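Workshop notebook, Gedside room, September

Panel for the Nyitrai job is out of the clamps and on the blue table. I glued it two days ago from strips that were left over from the Kusley order. I put more glue than last time, and the squeeze-out came off with the scraper without much trouble. Sanded to 120, then one coat of the clear finish on the top face only. The back is still raw.

I checked with the long straightedge across the strips. There is a small hollow close to the middle, I can pass a thin paper under but not a thick one. For a work top I think it is good enough. Please do not plane it again before we speak.

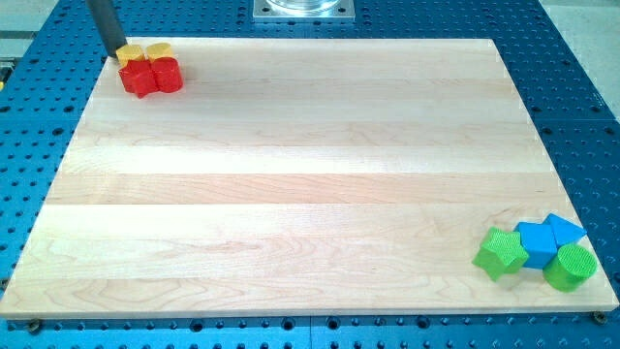
2 min read · 200 views

The strips are pale, maple type, and the color changes a little from one to the next. I did not try to match them very strictly. In the lower left there is swirled figure, darker than the rest, and more of it along the lower middle. I like it, but Closutholm asked for "quiet" wood, so maybe this side should go to the wall. To ask.

The front edge has no finish yet. It needs at least two coats, it will drink a lot.

Two bolts at the front corners, in the table holes. I tightened them by hand only. If you move the board, put them back in the tray number 34, last month we were missing several.

Still to do: second coat on top, first coat on the back, break the sharp corners with the block. Finish tin is almost empty, order under code 2921.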